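Galería: la ropa del suelo, el examen pendiente de los robots domésticos

Si hay una tarea de casa que me tiene enganchado desde que empecé a seguir la robótica doméstica, es esta: recoger la ropa tirada. Parece la más tonta de todas (la hace cualquiera medio dormido, con una mano y el café en la otra) y sin embargo sigue siendo de las más difíciles para una máquina. Un plato tiene siempre la misma forma. Una sudadera tiene una distinta cada vez que cae al suelo, y esconde mangas, capuchas y bolsillos donde menos te lo esperas.

En Nesteo llevamos desde marzo reuniendo material sobre chores, como dicen los ingleses, y la pregunta de siempre: ¿pueden ya las máquinas con las faenas de casa? Mi respuesta corta es que todavía no del todo, ¡pero qué cerca se ve desde aquí! Esta entrega va de ropa. La de la vajilla ya está publicada y la de los estantes de tienda llegará en julio. 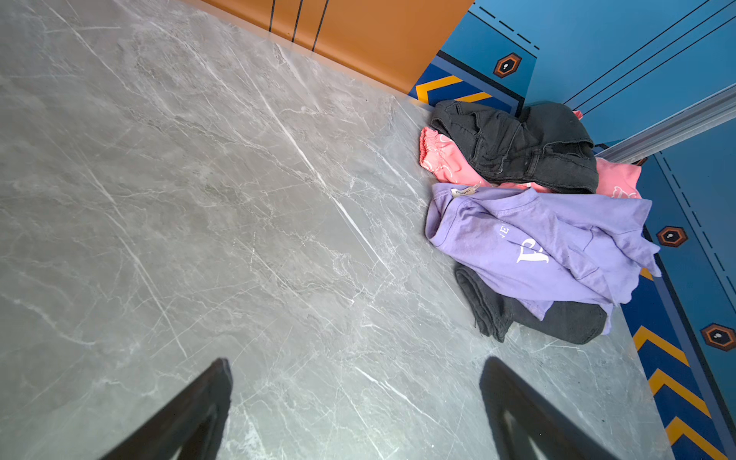

Ropa en el rincón, sobre el suelo de mármol gris. La sudadera lila con letras blancas queda en la parte baja del montón, con una prenda negra arrugada arriba.

Lo primero que tiene que resolver el robot es dónde acaba una prenda y dónde empieza la siguiente. Con colores tan distintos como el lila y el rosa salmón la cosa ayuda bastante. Lo peliagudo viene con los tonos oscuros: un negro gastado junto a un gris carbón es justo el tipo de pareja que confunde a los programas de visión, y a mí también cuando busco calcetines a las siete de la mañana.

Luego está el agarre. Dos dedos rígidos cogen de maravilla una caja, pero con tela hay que pellizcar, y pellizcar en el sitio bueno. Si se coge solo una capa, la prenda sube y las de debajo se quedan donde estaban. Si se cogen dos o tres, sube medio montón y hay que volver a empezar. En el foro de Grirnlow hay un hilo larguísimo sobre esto, con 2299 respuestas, y la mitad discute si conviene empezar por el borde o por el centro del montón. Yo soy del equipo borde, aunque reconozco que con las prendas abultadas el centro tiene su gracia.

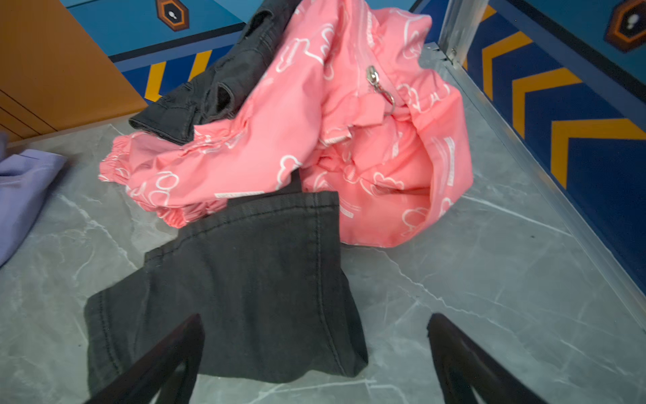 Vaquero negro y chaqueta rosa coral estampada con cabezas de ratón. De la cremallera cuelga una anilla metálica.

Me encanta el contraste de tejidos. La tela vaquera pesa, tiene costuras gruesas y una vez sujeta suele portarse bien – el nailon y sus primos, en cambio, se inflan, resbalan y guardan aire. Y los puños fruncidos con elástico son una delicia para quien programa agarres: ofrecen relieve, y los dedos tienen donde cerrarse. La anilla ya es otro cantar. Para una persona es un tirador estupendo, para una pinza puede ser un enganche de lo más inoportuno.

¿Y después de recoger? Queda llevar la prenda a su sitio, darle la vuelta si está del revés y doblarla, que es harina de otro costal. El banco de pruebas Karaca puntúa recoger y doblar por separado, y me parece un acierto: son dos oficios distintos. Su última edición reúne 3198 intentos con hasta 50 prendas diferentes, y lo que más me gusta es que publican también los fallos. Se aprende una barbaridad mirando cómo se escapa una manga.

La gente de Sostton prepara una guía sobre pinzas para textiles, y en cuanto salga la enlazaremos en esta misma página. Si tenéis fotos de montones de ropa difíciles (capas, lanas, sábanas bajeras, ¡por favor, sábanas bajeras!), mandadlas por el formulario de contacto y abrimos una segunda tanda.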